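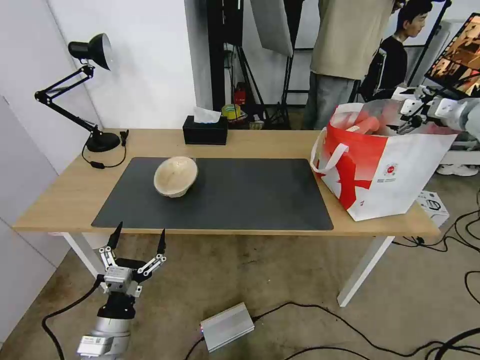 Leckie Bedside Cabinet, 2 drawers
Home > Bedroom > Bedside cabinets > Leckie

Item number: 1166
Colours: oak, white, dark walnut
Availability: in stock at our Himcombe warehouse
Page updated: 20 November 2018

The Leckie is a small bedside cabinet for people who have not much place between the bed and the wall. It has two drawers and one open shelf between them. Many of our customers buy a pair, one for each side of the bed, but it is sold also as a single piece and you do not pay more for this.

The top is made of solid oak or walnut, or painted pine if you choose the white. The sides and the drawer fronts are in the same wood as the top. The back panel and the bottoms of the drawers are made of birch plywood. We mention it clearly, as we were asked by customers many times if the whole cabinet is solid wood. It is not whole, and at this price it could not be.

The upper drawer is 9 cm deep inside. It is enough for glasses, a phone charger, medicines and a paperback book lying flat. The lower drawer is 17 cm deep and takes folded pyjamas or a hairdryer. Both drawers run on metal runners and they close softly. They also have a stop, so the drawer does not fall out when you pull it in the dark – you must lift it a little if you want to take it out for cleaning.

In the back of the open shelf there is a round hole for cables. A normal British plug does not go through it. Please pass the thin end of the cable from the front to the back.

Assembly

The drawers come already assembled. The body you must put together yourself. You will need a cross-head screwdriver and a rubber hammer. The small key for the bolts is in the bag with the screws. Please do not use an electric screwdriver on the back panel, the wood there is thin and can split.

Before you start, put a blanket on the floor and lay the parts on it with the good side down. Fix the runners first and the top last. If you fix the top first, you will not reach the rear bolts any more and you will have to begin again.

The older instruction sheet, printed before July, has a mistake on page 2. The left and right runner are exchanged in the drawing. The letters stamped on the runners are correct, so please follow the letters.

Care

Wipe the cabinet with a soft cloth, slightly damp, and dry it after. Oak and walnut are finished with oil. Once a year you can put a thin layer of furniture oil, for example the Nika clear oil which we also sell. The white version is lacquered and must not be oiled.

Hot cups leave a ring on oiled wood. A fresh ring can usually be rubbed out with very fine sandpaper and a little oil, always in the direction of the grain.

Matching furniture

The Leckie has the same handles and the same wood colours as the Zullano bed and the Zullano chest of drawers. The cabinet was drawn for the lower Zullano bed. With a high mattress the top will be somewhat under the level of your pillow, so please measure before you order. Extra feet can be bought separately, in all three colours.

Wood is a natural material and two cabinets are never completely equal. If you want a pair with similar grain, write it in the comment field of your order and we will try to choose them together. This is possible for oak and walnut only.

Delivery and returns

We deliver to the ground floor. Delivery to an upper floor can be added in the basket. Please check the box while the driver is still with you, and write any damage on his paper before you sign.

A cabinet that is not assembled can be returned in its original box. For a missing screw or a damaged part you do not need to send back the whole cabinet – tell us the letter of the part from the instruction sheet and we post you a new one.

Add to basket
Ask a question about this item
Print this page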